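Wallwood T2 Adjustable Coilovers — Set-up Guide
Section 4: Setting ride height and damping

38 shares 6 comments

Read section 3 first if the struts aren't in the car yet. Everything below assumes they are, wheels on, car on its own weight.

Tools: the two C-spanners from the box, torque wrench, tape measure, penetrating oil, rag, chalk. Gelel spanners fit too. The older Turis ones don't, the hook is too wide.

4.1 Ride height

1. Park on level ground. Handbrake on, wheels straight, tires at normal pressure.
2. Measure hub center to fender lip, all four corners. Write it down. You will forget.
3. Jack up one end, stands under the marked points, wheels off.

CAUTION: never work on the collars with the car on the jack only. Stands, every time.

4. Clean the threads on the lower body. Grit in there will strip the collar.
5. Crack the lower lock ring loose. Counter-clockwise looking from below.
6. Turn the whole body to raise or lower. Leave the spring collar alone — that one is preload and it's set at the factory.
7. Keep 49 mm of thread inside the lower bracket, minimum. Less than that and the bracket can let go.
8. Tighten the lock ring. Snug, then a firm pull. No pipe on the handle.
9. Do the other side the same. Left and right should match.
10. Wheels on, car down, roll it back and forward a car length. Measure again.

NOTE: new springs settle. Check the height again after the first 238 miles or so of normal driving, then re-check the lock rings.

NOTE: if you changed height at all, get the alignment done. Headlights too.

4.2 Damping

Knob on top of the strut, under the rubber cap. Rears on the Ruangrit wagon kit are behind the trunk trim, pull the two clips.

1. Turn fully clockwise, gently, until it stops. This is full firm. Don't force it.
2. Count clicks back from there. Always count from full firm, never from full soft.
3. Start at 8 clicks back, front and rear.
4. Drive it. City streets first, then a stretch of highway you know well.
5. Crashy over potholes and manhole covers: two clicks softer. Floats or keeps bobbing after a dip at speed: two clicks firmer.
6. Change one end at a time or you wont know what did it.

CAUTION: same click on left and right, always. A mismatched pair pulls under hard braking.

NOTE: heavy load or a full back seat, go firmer at the rear only. Put it back after.

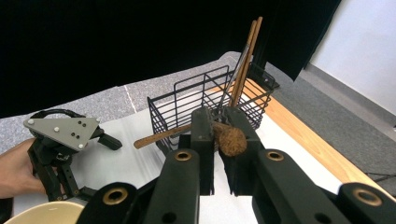 Page last changed: November, by Lok-yiu Peng

4.3 If something's not right

Clunk at low speed — usually the top nut. Check torque against the table in section 3. Next suspect is the sway bar link, specially on a lowered car.

Knob turns with no click: it's past its range or the pin is damaged. Stop turning. Contact Wallwood with the number stamped on the lower body.

Collar seized: oil, wait an hour, try again. Don't hit it with a chisel.

Oil film on the shaft is normal. Oil running down the body is a leak, and the strut has to come out, see section 6.

Winter salt: rinse the threads when you wash the car and put a thin coat of grease on afterwards. Move the lock ring a little in spring so it doesnt freeze in place.

3,406 views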